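Tiven Film Week: Frequently Asked Questions

Last updated 13 November 2023

What is Tiven Film Week?

Eight days of screenings in Tiven, held every November. The program is mostly first and second features, with one evening of shorts and a few older films that have been hard to see. Keir Cairns has been the programmer for the last two editions.

Where are the films shown?

At two venues. The Dedell is the main house and has 66 seats. The Dow is the larger hall across the river and is used for opening night, closing night and anything we expect to sell out. Check your ticket before you set off. The walk between them takes longer than the gap between most screenings.

How do I buy tickets?

Online or at the Dedell box office, which opens an hour before the first film of the day. The Dow sells tickets at the door only if there are seats left. We take cards and cash at both.

Is there a pass?

Yes. The full pass covers every film except opening night. You still need to reserve a seat for each screening, and you can do that as soon as the schedule is posted. Reserved seats not claimed by the start time go to the standby line.

What happens if I'm late?

You will be let in during the first ten minutes and seated at the back. After that the doors stay closed. This applies to pass holders too.

Are the films subtitled?

Anything not in English has English subtitles. A few English-language films are also shown with captions, and those are marked CC in the schedule. We can't add captions to a film that arrives without them.
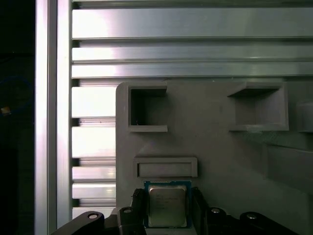

Are the films suitable for children?

Most are not rated. The schedule carries a short note on language, violence and so on for each title, written by someone who has watched the whole film. The Sunday-style family matinee we used to run has been dropped, but there is an animated feature at the Dow on the second afternoon that should be fine for ages eight and up.

Which film opens the week?

"The Ferry Clerk," by Kęstutis Žukauskas. It is a slow comedy about a man who sells tickets for a boat that no longer runs. It runs a little over two hours and has no intermission. The director will take questions afterward in English.

Do all screenings have a Q&A?

No. The ones that do are marked in the schedule. They last twenty minutes, and you are welcome to leave before they start. Please don't record them.

How are the films chosen?

Films come in through open submission and through the programmer's own viewing. Every submission is watched to the end by at least two people. We don't give written feedback on films we turn down.

Is there a prize?

There is one, the Celtach Prize, for a first feature. It comes with $2,000 and a return screening in the spring. Shorts and older films are not eligible. There is no audience award.

Can I get a refund?

Only if a screening is canceled or the film is replaced. If you can't make it, you can exchange your ticket for another film up to noon on the day, as long as that film has seats.

Is there step-free access?

The Dow is step-free throughout. The Dedell has a ramp at the side door and two wheelchair spaces in the back row. Write to us when you book and we will hold one for you. Companion tickets are free.

Can I bring food?

Drinks with lids are fine at both venues. Hot food is not allowed in the Dedell.

I left something behind. Who do I ask?

Lost items from either venue are kept at the Dedell box office until the end of the month.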